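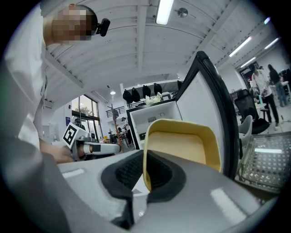

Minibar de la sala diáfana con la puerta abierta; en primer término, la bandeja amarilla.

Diciembre
Eugénie Picard, Servicios Generales

Incidencia 3437. Refrigeración insuficiente y agua en el compartimento del minibar
Centro: Plelano, planta baja
Elemento de inventario: 119
Prioridad: normal
Estado: cerrada, con seguimiento

Descripción de la incidencia

El usuario Killian Courtois comunica que las bebidas depositadas en el minibar blanco no alcanzan una temperatura adecuada y que por la mañana aparece agua en el fondo del compartimento. Indica asimismo que la puerta ofrece poca resistencia al abrirla. Solicita revisión y, en su caso, sustitución del equipo.

Primera respuesta

Se ruega a los usuarios de la sala que retiren sus alimentos y bebidas antes de las 18:00. El contenido no identificado será desechado conforme a las normas de uso. La bandeja de plástico amarilla deberá quedar fuera del minibar hasta nueva indicación. Queda asignado Fabrice Arnaud.

Actuaciones

09:10. Retirado el contenido pendiente: dos botellas de agua y un envase sin nombre. Se desconecta el equipo de la toma de corriente y se deja la puerta abierta para el deshielo.

11:40. Secado del interior con paño. La rejilla gris de la pared posterior presentaba restos de papel adheridos, probablemente de una etiqueta. Se limpia con agua templada y jabón neutro. No se han utilizado objetos punzantes.

12:05. Revisión de la junta de la puerta. Sin cortes. Se aprecia suciedad en la esquina inferior, que impedía el cierre completo. Prueba con una hoja de papel: antes de la limpieza la hoja salía sin esfuerzo; después queda sujeta en todo el perímetro.

12:30. Conexión y puesta en marcha en posición media. Se coloca un termómetro en el interior.

16:45. Lectura de 6 grados. El termómetro permanece colocado hasta el día siguiente.

Consulta al proveedor

Mathis Ferrand, del servicio técnico de Jotavis, confirma por teléfono que los síntomas son compatibles con una entrada de aire continuada y que no procede la visita de un técnico mientras la temperatura se mantenga estable. El presupuesto de sustitución solicitado queda sin efecto.

Observación del usuario

K. Courtois: «El equipo enfría bien desde ayer. Sigo sin saber dónde debe guardarse la bandeja; cuando se deja dentro, la puerta no siempre cierra a la primera».

Respuesta

Se ha comprobado lo señalado. La bandeja, introducida en sentido longitudinal, roza el panel interior de la puerta. Deberá guardarse en el armario de la sala y emplearse únicamente para trasladar vasos o botellas — nunca como estante del minibar. Se solicita también que las flores se rieguen fuera de su sitio, a fin de evitar que caiga agua sobre el aparato.

Cierre

Segunda lectura: 5 grados, fondo seco. Se cierra la incidencia con el visto bueno de Didier Rolland. Revisión de la junta prevista para la próxima limpieza general. Si volviera a aparecer agua, deberá reabrirse este mismo número.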